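Getting Along With a Small Microwave

My kitchen is the size of a generous closet, so the microwave does a good deal of work — oatmeal, leftover rice, the tea I forgot about. Over the years I've picked up a few habits that keep it sweet-smelling and the dishes in one piece.

Steam it before you scrub it

Fill a bowl with water, drop in half a lemon, and run it for 5 minutes. Then leave the door shut for a while and go do something nice. The splatters wipe off with a soft cloth, even the tomato ones (and we all know about those!).

Cups and mugs

Look a cup over before you heat it. Anything with gold or silver trim stays out, and so does anything with a crack. If there's no mark underneath, put it in next to a glass of water for 20 seconds. If the cup gets hot and the water doesn't, keep that one for cold drinks.

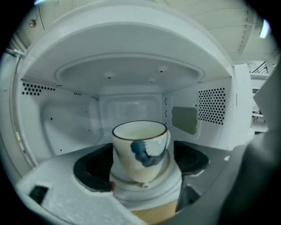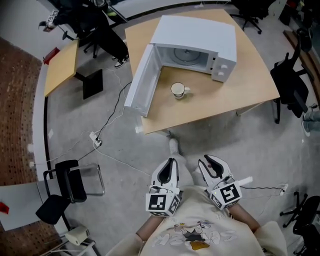
The turntable

Lift the glass plate out once a week and wash it like any dinner plate, but let it cool first. Cold water on hot glass is asking for trouble. While it's out, run a damp cloth around the floor underneath — crumbs love to gather there and make the plate wobble.

Lingering smells

My neighbor Cecilia Tetteh swears by a saucer of baking soda left inside overnight. I use dry coffee grounds. Just take it out before breakfast.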